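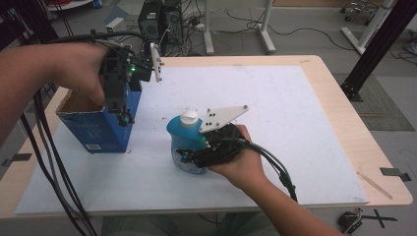
Usinov Clamp Lamp Review: Four Months on a Work Table

The Usinov is a clamp-mounted LED task lamp with a two-section arm and a long, flat head. It sells for $60 with the clamp included. A weighted base is sold separately and was not tested. The lamp went on a work table in March and stayed there for four months, doing general duty: cutting, labeling, packing parcels, reading small print on parts bags, and a certain amount of paperwork.

Most task lamps in this price range are bright enough. The differences are in how evenly they spread the light, how well the arm holds its position, and how the clamp treats the table. Those are the points covered in most detail below. The Bonsu clamp lamp, which had the same spot before, is used for comparison throughout. It costs less and has a round head.
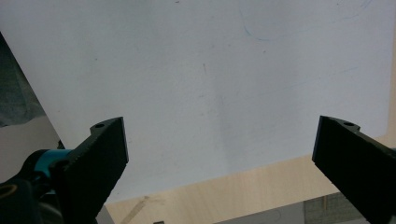 Chantal Hiebert

What comes in the box

The head and lower arm are packed in one piece. The upper arm joins the lower with a single bolt, and the hex key for it is supplied. The clamp is separate and takes a pin at the bottom of the arm. The power supply is a wall plug with a detachable cord. There is a printed sheet with drawings and almost no text.

Assembly took 15 minutes, most of it spent on the clamp. The drawing shows the pressure plate fitted to the bottom of the screw but does not show which face goes up. The padded face goes against the table. If it is fitted the wrong way the clamp will still close, and it will leave a ring on the underside of the top.

One small plastic cap was missing from the elbow joint. It covers the bolt head and has no other function. Usinov's support address answered the next morning and mailed one without asking for a receipt.

The clamp

The jaw opens wide enough for any ordinary tabletop and for most workbenches. The upper jaw has a rubber pad that covers the full contact area. The lower plate pivots, so it will sit flat against a top with a slight taper on the underside. It will not sit flat against a top with an apron or a steel rail close to the edge, because the plate needs clear space behind it. Measure from the edge to the first obstruction before ordering. The Plondeck bench in the other room has a rail right where the plate needs to go, and the lamp cannot be mounted on its long side at all. It fits on the short side.

The screw has a T-handle, which is easier to tighten than the knurled knob on the Bonsu. After the first week it needed another quarter turn. It has not moved since.

On a soft top, the rubber pad leaves a faint dull patch. It wiped off a varnished surface with a damp cloth. On an oiled surface it may not, and a scrap of card under the jaw is a cheap precaution.

The arm

Both joints use friction washers and thumbscrews. There are no springs. A sprung arm is quicker to move and tends to drift upward or droop as the springs age; a friction arm takes two hands to adjust and then stays put. For a table where the lamp is set once and left alone, friction is the better choice. For a drafting table where the light follows the work all day, it will be tiresome.

The shoulder joint is strong. The elbow is adequate. The head joint is the weak part of the design. It is a small ball held by a collar, and the collar loosens when the head is rotated counterclockwise. After several weeks of use the head started to nod forward when the table was bumped. Tightening the collar fixes this for a while. A thin rubber washer, cut from an old jar seal and placed behind the ball, fixed it for good, but a lamp at this price should not need the help.

Reach is good. With the clamp at the back edge the head gets to the middle of a full-size table and a little past it. At full extension the arm bounces for a few seconds after it is touched. With the elbow bent the bounce is negligible.

Light output and color

Brightness runs in 8 steps from a touch strip on the top of the head. The lowest is useful as a night light and little else. The middle settings cover most jobs. The highest is harsh on pale surfaces at close range, and after a few days it was used only for finding dropped screws.

There are three color settings: warm, neutral, and cool. Neutral is a true neutral to the eye, with no visible green cast. Warm is slightly pink. Cool is bluer than it needs to be. The lamp remembers the last color and brightness when switched off at the strip, and forgets both when the power is cut at the wall. Anyone who runs a whole table from a switched power strip will be setting the lamp again every morning.

No flicker was noticeable at any brightness, and waving a pencil under the head produced a smooth blur with no stepping. The power supply makes a faint whine on the lowest setting that can be heard in a quiet room. It disappears from the second step up.

Evenness

A large white board is the least forgiving thing to put under a lamp. Bands, hot spots, and double shadows that are invisible on wood or cardboard show up at once on white. The test is simple. Lay down a matte white sheet or board, turn off every other light, set the lamp directly over the center, and look at the brightness from corner to corner. Then repeat it with the room lights on and the blinds open, which is how most people will use the lamp.

With the head 20 inches above the surface and the room dark, the Usinov gives an even patch in the long direction of the head. The fall-off across the short direction is quicker but smooth, with no visible edge. Dropping the head lower makes a bright strip under the diodes. Raising it evens things out further and costs some brightness.

The Bonsu in the same position gives a bright round center and a clear drop toward the edges. For writing in a notebook this does not matter. For anything that covers the width of the table it does, because the eye keeps adjusting between the middle and the sides.

With other light in the room, the lamp has less control over the result. A window on one side will brighten that side, and anything hung between a ceiling fixture and the table will lay a soft shadow somewhere. A task lamp can reduce those differences but will not erase them. Two lamps at opposite corners do better than one strong lamp, at twice the cost and with twice the number of clamps to work around. 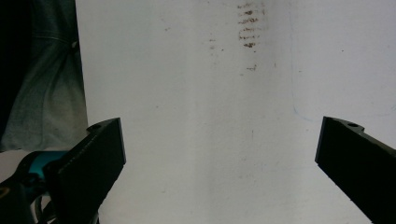

White surface, brighter at upper center and upper right, slightly grayer down the middle.

Shadows

A long head produces a softer shadow than a round one of the same output, as long as the head runs parallel to the front edge of the table. Turned the other way, it throws a long, hard shadow from the hand. The printed sheet does not mention this. Left-handed users should mount the clamp on the right and right-handed users on the left.

Ildikó Bárány borrowed the lamp for a week to use on a bookbinding table and reported the same thing independently. She is left-handed, first mounted it on the left out of habit, and found that her cutting line was in shadow for the whole length of the ruler. Moving the clamp across cured it. Her other complaint was the touch strip, which responds to the back of a hand when the head is being tilted. It does. The trick is to hold the head by its ends.

Glare

The diffuser is milky plastic and does a fair job. Seated at normal height with the head tilted slightly away, no diodes are visible. Standing up, the diffuser is out of view. A person sitting across the table will get the full benefit of it in the eyes if the head is tilted toward them. There is no shade or lip on the far side. The Bonsu's deep round shade is better in this one respect.

Glossy packing tape and plastic sleeves reflect the head as a long white stripe. Lowering brightness does not help much. Moving the head toward the back of the table so that the reflection points away from the chair does.

Heat and power

After an evening at full brightness the top of the head is warm and the arm is at room temperature. The plug gets slightly warm. The cord is long enough to reach the floor from a standard table and run a short way to an outlet, but it leaves the lower arm at an awkward angle and will hang across a drawer if there is one. Two adhesive clips are supplied. Both fell off.

Cleaning and wear

The head is matte black and shows chalk, paper dust, and fingerprints. A dry cloth deals with the first two. The diffuser picks up static and attracts fibers from cardboard; wipe it with a barely damp cloth and the power off. The paint on the thumbscrews has started to wear through at the edges. The hinges have not been oiled and should not be, as oil will get into the friction washers.

Alternatives

The Bonsu is the one to get for a small desk. It takes up less room, its shade is kinder to other people, and its head joint has never slipped. It does not light a wide surface well.

The Skotgate floor lamp is worth a look if the table has no edge that will take a clamp. The base is heavy and needs to go under the table, so check that there is nothing down there already.

Good points: even light along the length of the head, solid clamp, strong shoulder joint, quick support.

Bad points: head collar works loose, settings lost when power is cut, touch strip easily triggered, poor cord clips.

Recommended for wide tables. Buy a jar seal.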